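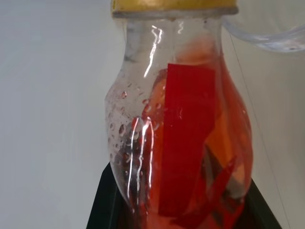

Wrist camera, clear bottle with yellow cap, red and orange plastic inside.

Segmentation returns the contents and not the bottle, grasp planner picks a point inside the wall

Status: Open (reopened)
Component: perception / grasp planning
Reported by: Keisha Pennington
Assigned to: Kenji Fitzsimmons
Site: Drarnimdale

Keisha Pennington wrote:

Reopening this. It was closed in November as "fixed by transparent object model" and I don't believe it was ever fixed. I think the test set got easier.

What I get with the bottle in the attached view, using the stock Narelis pipeline and the wrist camera only:

mask 0: red strip, confidence high
mask 1: orange region, right half of the body
mask 2: yellow cap
no mask for the bottle

The planner then takes mask 0 as the target, fits a box to it, and proposes a grasp with the fingers closing on the sides of the red strip. There is a plastic wall in between. The collision check passes because as far as the collision check knows there is no wall.

Expected: one object, bottle, with the outline of the bottle. I don't care what is in it.

Steps:
1. Move to the close look pose.
2. Run segment, then plan_grasp with default settings.
3. Read the target in the log before you let it execute. Please do read it first.

Kenji Fitzsimmons wrote:

Can you rule out the plain causes? At this range the top and bottom of the bottle are both outside the view, so the model never gets a full outline. The release notes do say the transparent model wants the whole object visible. Have you tried backing the wrist off?

Keisha Pennington wrote:

Yes. I get the bottle mask in some 7 runs out of ten from the far pose, and then the pipeline moves to the close pose, segments again and throws the good mask away. So "back off" is true and doesn't help. The close look is the one the planner uses.

Also the notes say "wants". If it needs the whole object it should refuse when the mask touches the image border. It doesn't refuse. It hands me a strip of red plastic with a confidence I would have trusted if I hadn't looked.

Kenji Fitzsimmons wrote:

Fair. What about depth?

Keisha Pennington wrote:

Depth is worse than nothing. Over the left side of the body, where it's clear, I get the wall behind. Over the red strip I get values that look like the strip. On the glare lines there are holes. The hole filter then fills those from the neighbors, so half of the fill is background and half is strip, and the result looks like a nice smooth surface that doesn't exist. I turned the filter off and at least the holes are honest.

There are small droplets on the inside of the left wall too. Someone on the Lindside channel said droplets "give the sensor texture to hold on to". I'd like to see the data for that. In my point cloud they show up as speckle, and the outlier filter removes it.

Kenji Fitzsimmons wrote:

Try this before we blame the model. In the planner config:

depth_fill: off
min_cluster_points: 2000
reject_border_masks: true
target_merge: enclosed

The last one merges masks that sit below a cap or lid class into a single target. It was written for jars but the logic ought to carry over.

Keisha Pennington wrote:

Ran it with the four lines above, nothing else touched.

depth_fill off: fine, as before.

reject_border_masks: rejects the cap, as it should, since the cap runs out of the top of the view. But target_merge needs the cap mask to know what to merge under. So the two settings cancel out. Log:

[merge] no lid candidate, skipping
[plan] target = mask 0 (2450 points)
[plan] collision check OK

2450 points is over the 2000 limit, so the strip gets through that gate too. I could raise the limit until the strip fails, but then I have tuned a number to one bottle and we'll be back here with the next one.

With reject_border_masks off and merge on, I get one merged target. Its outline is the convex hull of the cap, the red and the orange. The left part of the bottle is mostly clear, so the hull cuts across it and the left finger still closes too early. Better, still wrong.

Kenji Fitzsimmons wrote:

That hull result is useful. So the merge works and the outline is the problem. Would you accept carrying the far mask forward? Project the bottle outline from the far pose into the close view using the arm pose, and let the close view only refine it.

Keisha Pennington wrote:

I would accept it if somebody measures it. My doubts, so they're written down:

- The far mask is only there some of the time. What happens when it's missing? If the answer is "fall back to the current behavior" then we have hidden the bug.
- Projection needs a distance, and the distance comes from the depth we have just agreed is bad. There's a dark green thing at the bottom of the bottle that might give a solid reading. I haven't checked it, and it's nearly black, so I wouldn't bet on it.
- Obi has a version of this on his branch and calls it stable. I asked how many objects it was stable on and the answer was 5, all opaque.

Kenji Fitzsimmons wrote:

Agreed on the fallback. If there is no far mask it should stop and report, with no grasp. I've put that in as a separate change so it doesn't wait for the rest:

[plan] abort: target lies inside unconfirmed container

It triggers when a cap or lid is detected and no container mask goes with it. It won't fix your grasp. It will keep the fingers away from the bottle until something does.

Keisha Pennington wrote:

Pulled it, ran it on the same view Saturday. It aborts with the message above. Then I disabled the cap class to see what it does, and it goes straight back to mask 0, collision check OK. So an uncapped bottle is still unprotected. Please don't close the ticket on this.

Kenji Fitzsimmons wrote:

Leaving it open. Title changed to match what it really is, old title was "transparent bottle not detected". Next from me: projection test with the arm pose logged for both views, plus the uncapped case. Send me the raw depth from the close pose with the fill off, and the far view that goes with it.

Keisha Pennington wrote:

Uploading both. The far view is one of the runs where the mask failed, so you don't get to start from the easy one.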